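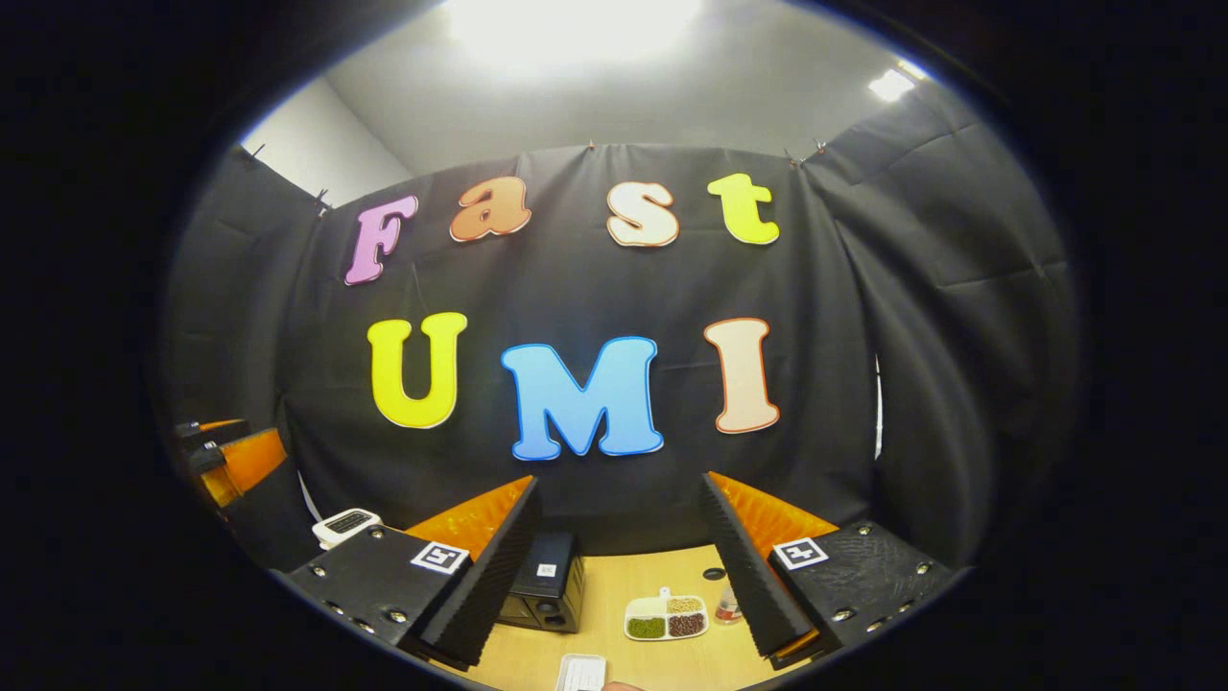

Bubble Lettering

Bubble lettering is any style of alphabet where the strokes are puffed up and the corners rounded off, so each letter looks like it's been filled with air. I've been drawing it since grade school (mostly on the covers of math notebooks, sorry, math) and I've kept this entry going on the Rorkia hobby wiki for a while now, so expect a few opinions mixed in with the facts.

How it's built

Most people start with a plain skeleton letter in pencil, then draw an outline around it at an even distance and erase the middle. The holes in letters like "a" and "e" — the proper word is counters — shrink down to a little dot or slit. I love a tiny counter! Some artists close them up completely, but then the word gets hard to read from across a room.

Letters can stand apart or overlap. If they overlap, pick which one sits in front and stick with it all the way along the word, or you'll get into a terrible tangle by the fourth letter.

Where it turns up

Graffiti writers in New York made bubble styles famous in the 1970s, and rounded, puffy type was all over record sleeves and candy wrappers in those years too. These days you'll find it on party banners, classroom walls, stickers and cereal boxes. The craft fair in Wolde gives it a whole table every June, and I've lost entire afternoons there.

Cut-out letters

For cutting, I go with heavy card and small curved scissors, and I turn the paper, never the scissors. A contrasting border helps a pale letter a lot. My own stencil set, Clirum, has 100 pieces, and 6 of them are different versions of the letter S (I use two).

See also

Block lettering
Balloon type
Cesus alphabet, a narrower cousin with flat feet that I still need to write up properly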